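Home > Questions > Home & Garden > Cleaning

How do you get years of dust off fake flowers without wrecking them?
asked by MarloesBakker in November
3 answers - 3555 views

Hi all, hoping someone has done this. My aunt left me a big lot of artificial flowers from when she ran the tea room in Wurncombe. Mostly roses, some lilies, a lot of greenery. Twelve years on a shelf over a kitchen, so it's not just dry dust, its that sticky gray film you get from cooking. I blew on one and nothing moved.

Tried so far: feather duster (useless), hair dryer on cool (got the loose stuff, film still there), damp cloth (smeared it, and a bit of color came off on the cloth which scared me so I stopped).

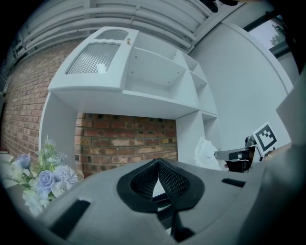

Most of them are fabric I think, wire in the stems. A few feel rubbery, like the coated kind. There were tags on some that say De Smet but I can't find any washing info for them anywhere. I'd like to use them for my sister's anniversary party at the hall in Zarnau so they need to look decent from table distance, not perfect. Don't want to spend much. Someone quoted me 89 dollars to have them cleaned and I could nearly buy new ones for that.

Also is the salt in a bag thing real?? Keep seeing it.

Answer 1
from Riet Van den Broek (accepted)

Did 200 stems of these for a church sale so I have opinions. Sorry for typing fast, on my lunch.

First figure out what you've got. Rub a hidden leaf with a wet cotton swab. Color on the swab = do not soak that one. No color = you can wash it. Test each kind separately, the red and blue ones are the worst for bleeding in my experience, whites are usually fine but they yellow anyway and no washing fixes that.

For the ones that pass:

Bowl of cool water, small squirt of dish soap. The grease cutting kind. Not hot, the glue holding the petals to the stem goes soft and then you've got a bowl of petals. Ask me how I know.

Hold by the stem, head down, swish. Don't rub. If the film is heavy let it sit 20 seconds and swish again. Don't leave it in there while you go answer the door.

Second bowl plain water. Same thing.

Shake it out over the tub and hang upside down. I use a coat hanger and clothespins. Wire stems rust if water sits in the bottom of them so dry the cut end with a paper towel.

Change the water more often than you think, it goes brown quick.

For the ones that bleed - salt in a bag does work but only on dry dust. Coarse salt, paper bag, shake, take out, shake off outside. On kitchen grease it does next to nothing. I'd try a soft makeup brush with a tiny bit of rubbing alcohol on a back petal and see. If it still lifts color then just put those at the back of the arrangment.

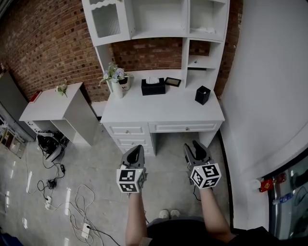 Can I use the hair dryer to speed up the drying?
Cool setting only, and hold it a good arm's length off. Warm air curls the edges on polyester petals and they stay curled. Overnight hanging is better if you have the time.

One more thing, steam. After they're dry the petals can look kind of tired. Hold over a kettle for a few seconds and open them with your fingers. Livens them up a lot. Fabric only, the rubbery coated ones get tacky.

Answer 2
from kurnunwood_kate

just buy new ones they are like 4 bucks at the craft store

Answer 3
from pdl_garage

Riet's answer is good, adding a couple things. We have a lot of these at the Kurnunwood library, they sit over the radiators so same problem minus the grease.

The coated rubbery roses don't need the bowl at all. Wipe with a microfiber cloth, barely damp, one drop of soap. Do the petals from the middle out. Boring but it doesn't take long.

Greenery you can do in the shower. Lay it in the tub, hand shower on low, cool. I've done ivy this way and it's held up fine, did lose some leaves but they push back on the pegs. Put something over the drain first.

I would NOT use the silk flower spray from the store. It drips, leaves spots on anything dark, and the smell hangs around for days. Might be better ones out there now, I only tried the one.

And if they're just for one party, cut off the worst ones and bunch the rest tighter. Nobody's going to be looking close.

Comment from MarloesBakker: Thank you!! Swab test done, whites and greenery are fine, two of the darker kinds bleed. Doing a first batch tonight after 8. Will try the kettle thing too.

Comment from Riet Van den Broek: good luck, cool water!!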